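3.2 Measures and Sample

Onboarding support was measured at the team level. Each new hire in the Notinau panel was asked to name the coworker who had answered most of their work questions in the first 70 working days, and the named coworker was surveyed in turn. Pairs in which only one side responded were dropped, leaving 529 pairs for analysis. Following Tang and Valentini, we treat contact frequency and perceived usefulness as separate variables, although the two are often combined in practice.
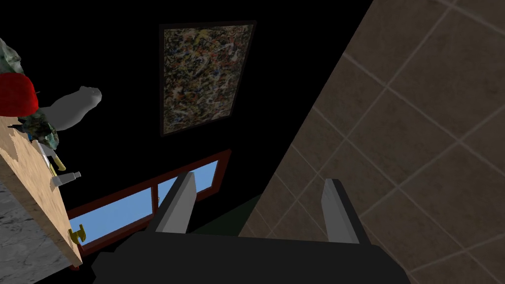
Contact frequency was taken from calendar records and does not include informal conversation. This is a known weakness of the measure. Employees at the Heradov site share an open floor and rarely schedule short meetings, so their scores are likely to understate actual contact. We therefore enter site as a control in all models and report the Heradov estimates separately.

Intent to stay was measured with the Hsieh short scale, given once at the end of the onboarding period and again in December. Responses collected before a change of manager were kept, but were flagged - the manager variable in those cases refers to the earlier manager.

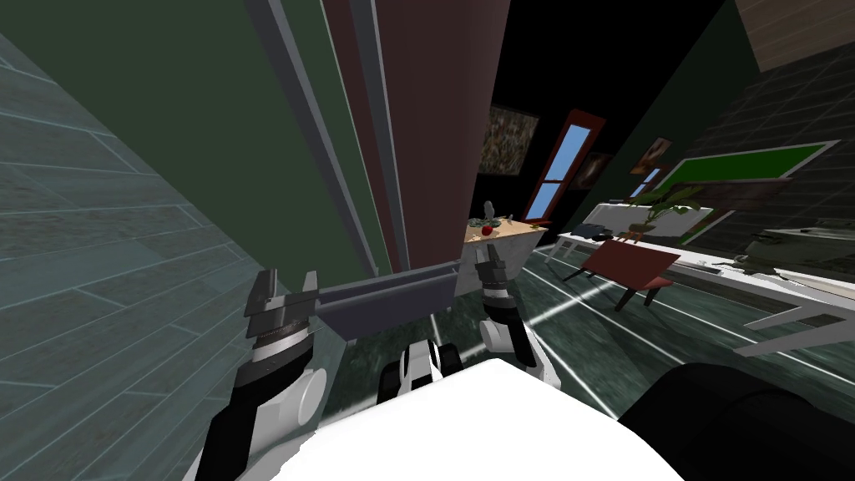

3.3 Model Specification

We estimated two-level models with employees nested in teams. Teams with fewer than two new hires were pooled by department. The final data set contained 120 teams after pooling. Usefulness was centered on the team mean, and contact frequency was logged to reduce the effect of a few very high values in the sales group.

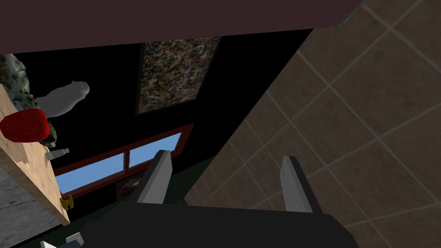

Figure 2. View of the tiled surface and framed painting.

Adding the interaction term improved fit only slightly, and its sign changed when the Dralten teams were left out. We keep it in the reported model for comparison with earlier work, but do not interpret it further.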